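Namolley House – shared kitchen and table room
Minutes, January 2024

Took notes: Corey Ashby (typing as we go, sorry for gaps)
Present: most of second floor, two from Civitz, one from Begum Ceramics who came for item 3 and stayed

1. Last minutes
November minutes read, ok. One fix – the shelf by the window belongs to the building and not to Civitz. Changed.

2. Sink and drying rack
Still stuff left overnight. Old rule was clear it by 9, people want to know 9 am or pm. It's am. Sign to be redone with "am" on it.
Rack is too small for everybody. Civitz have a spare, bit rusty on one foot, they will bring it down and we see if it fits beside the tap. If not it goes back up.
Dish soap – keep buying the big bottle. The refill pouches leaked all over the cupboard, no more pouches.

3. Cups
Long one. Mugs keep going missing and what's left is chipped. Proposal is one plain set for the whole floor so we stop arguing over whose is whose. Begum quote is 300 dollars for the set, delivery included. Drirkik sell a cheaper one but handles looked thin and the glaze comes up grey in the catalog.
Some discussion on handles. Tea people want handles. Others say no handles, they stack better and take less shelf. Voted, no handles carried, tea people asked that it be noted they were not happy. Noted.
Personal mugs can stay but on the bottom shelf only, name on the base. Anything without a name by the next meeting gets boxed up.
Color – white shows every coffee ring, black shows every water spot. Went for something in the cream range. Matte or shiny not settled, Begum can do eather.

4. Tables
White tables in the table room need a proper wipe after use, not a dry paper towel. Spray is under the sink, blue cloths are for tables, yellow are for the counter. They've been getting mixed.
Tape marks on the one nearest the door, somebody to try the citrus stuff on a corner first.
No hot pans straight on the tops. There are 5 cork mats in the drawer, use them.
Booking sheet – max slot stays at 90 minutes. Request from Civitz to go longer, turned down for now, ask again when the back half of the room is painted.

5. Shape and finish of the new cups
Came back to this after tables as we'd run out of steam on item 3. The straight-sided shape is the one to order, tapered ones tip when the shelf gets bumped. For anyone who missed it, the type we mean is the cream one standing on the white table with the gripper's fingers just inside it – plain cylinder, rim a little rounded, matte. General feeling was yes to that rim, sharp edges are what chip first. So matte it is. One person worried about spoon marks on matte. Begum say they wash off with baking soda, we'll see.

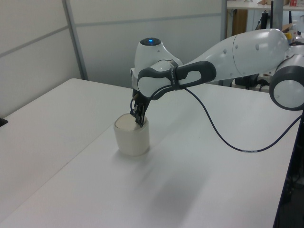 6. Fridge
Short. Date your food. The middle drawer is jammed again, don't force it.
Shared milk continues, same kitty, put money in the tin and not on top of the fridge.

7. Any other busness
Light over the counter flickers. Reported twice, will report again.
Spare key to the supply closet is back on its hook – leave it there pls.
Request for a second trash can by the door, agreed, small one.

Actions
Corey – redo sink sign, confirm cup order with Begum (matte, no handles)
Civitz – spare rack
Begum – send final quote in writing
All – names on mugs

Next meeting same room, time to follow by email.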